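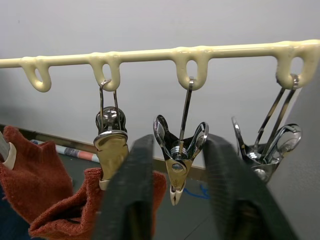

Joni Pitkänen wrote on March 25, 2021:

> I went through the draft equipment list for the hanging cell and I have
> three objections before it goes to purchasing.
>
> First, the list has two grippers on it and one arm. If the second
> gripper is a spare, call it a spare and put it on the spares line. If
> it is for a second arm, the second arm is missing.
>
> Second, fingers. The parallel-jaw fingers we have are wide for this
> kind of work. A spring clip needs force on the handles and very little
> width on either side, and the clips hang close to each other on the
> rack. I would like to see a line for narrow fingers before anyone
> spends money on a better camera.
>
> Third, the Devaretti quote is good for the arm but the support contract
> is priced per controller. Has anyone checked what that does to us in
> the second year?
>
> Also, who is Urik? The name shows up in the shipping column with no
> amount.

Joni, replies in order, then the revised list. Marisol and Crescencio are copied, as their lines change.

1. Grippers

The second one is a spare. It has moved to the spares line. Quantity stays at 2. Lead time on the gripper body is 10 weeks, and we have no loaner agreement, so a failure without a spare stops the cell for a full quarter once you add receiving and setup.

There is no second arm in this budget. Henrique asked for one in October and it was turned down. It can go in again next cycle if the towel work shows a real need for two-handed handling. My own view is that it will. Opening a clip and holding the edge of a cloth in position at the same moment is a two-handed job, and with one arm we depend on the cloth being held by something else. For this phase the plan covers only three operations:

 a) removing a clip from a cloth that is already hanging
 b) moving a clip from one hook to another
 c) closing a clip on a cloth edge presented by a fixture

The fixture in (c) is shop-made and costs us material only. It is not a purchase.

2. Fingers

Agreed in part. The stock fingers are broad, and the ridged pads grip well on anything flat. Terry cloth is not a problem for them. Wire handles are. A handle loop can sit across the ridges or between them, and the closing force at the jaw is different in each case. Melquiades has been asking for a pad with one deep groove across it, and I think he is right.

I have added a line for narrow fingers, one pair, aluminum, with replaceable pads. Skullico quoted 187 dollars per pair without pads. Pads are molded separately and we should order 16 to start. They wear at the corner and I would expect to replace them often during force tuning. Please do not cut this number to save money. Pads are the cheapest thing on the list and the one most likely to stop us.

I did not drop the camera line. The wrist camera stays as it is. The money you are thinking of is for a fixed camera looking along the rack, and the reason for it is clips that hang in a cluster. When several chrome clips share a loop, their handles overlap, the springs throw highlights, and the wrist view alone gives a poor estimate of which handle belongs to which body. A single clip hanging free is easy by comparison. A side view at a known position should help with the cluster. If it does not, the camera goes to the packing bench, which has wanted one anyway.

3. Support contract

You are correct, it is priced per controller. We have one controller, so the first year and the second year cost the same. The problem starts if a second arm is approved, because Devaretti does not let two arms share a controller on this model. Marisol is getting the two-controller price in writing so that the number is on file before the next cycle. Until that arrives I have left the second-year line open, with a note.

Two more points from the contract, both minor:

 - On-site service is counted from receipt of a log file, so the clock
 does not start when we call. Somebody on each shift needs to know
 how to export the log.
 - Custom fingers do not void coverage on the arm. They do void
 coverage on the gripper if they are over the rated finger mass.
 The Skullico pair is under it. A steel pair would not be.

4. Urik

Urik is the freight broker. Crescencio uses them for anything on a pallet. The amount was blank because the quote had not arrived. It has now, and it includes liftgate delivery to the Cárdenas building. Inside delivery is extra and we do not need it.

5. Rack and consumables (new)

Joni did not raise this, but I found it while checking the list. The draft had no line for the rack, the clips or the cloths. It assumed we would go on using what we have. I don't think that holds for a full test series, for these reasons.

The clips are mixed. We have brass-toned ones and chrome ones, and the body shapes differ. Mixed stock is fine for perception work and I want to keep it. For force tuning it is a nuisance, since each body has its own spring and the closing force settings don't carry over. I have added one box each of two types from a single supplier, with rubber-tipped jaws on both. Bare metal jaws are out. They snag terry loops, and a snag looks the same as a good grasp to the force reading until the arm pulls away.

The coated rod works, but the coating is uneven where the loops join it. Loop height and opening vary enough that a taught position for one loop should not be used on the next. Options:

 a) leave it, and locate each loop by camera every time
 b) buy bare rod and welded rings, no coating
 c) buy a second coated rack and run both

I have budgeted (a). It costs nothing, and any rack we meet outside the lab will be at least this irregular. Option (b) is listed as an unfunded item in case the loop detection schedule slips. I see no case for (c).

Cloths: a set of terry towels in dark and light colors, all one size, plus a flat-weave set. The flat weave is there for comparison only.

6. Revised list, by line

 01 Arm with controller, Devaretti qty 1 unchanged
 02 Gripper, parallel jaw qty 1 unchanged
 03 Gripper, parallel jaw, spare qty 1 moved
 04 Narrow fingers, pair, Skullico qty 1 new
 05 Pads for line 04 qty 16 new
 06 Fixed camera and bracket qty 1 unchanged
 07 Support contract, first year qty 1 unchanged
 08 Support contract, second year open see item 3
 09 Freight, Urik qty 1 amount added
 10 Clips, type A, box qty 1 new
 11 Clips, type B, box qty 1 new
 12 Towels, terry, set qty 1 new
 13 Cloths, flat weave, set qty 1 new
 U1 Bare rod and rings unfunded

Lines 04 and 05 go on one purchase order. Lines 10 through 13 can go on the department card and should not wait for the arm. Line 07 must be signed on the same day as line 01 or the first-year price is withdrawn, per the quote.

7. Order of work

Clips and cloths first. Then fingers and pads, which can be tested on the arm we already have on loan from Henrique's group until it goes back. The fixed camera can arrive at any point before the cluster tests. If line 01 is late, nothing in the first block of tests is affected except the cycle time measurement, and I would not want to report cycle time from a borrowed arm anyway.

Open items:

 Marisol -- two-controller price in writing
 Crescencio -- confirm the liftgate height with Urik
 Melquiades -- groove drawing to Skullico, with the pad hardness
 Joni -- reply on whether line 06 can stay

The hardness needs to be on the drawing itself. Last time it was in the cover email and the pads came back in the shop's default material.

Objections to the list itself, please send to this thread and not to me alone. Purchasing reads the archive.

-- Henrique has the signed copy of the October request if anyone needs the old figures for the second arm.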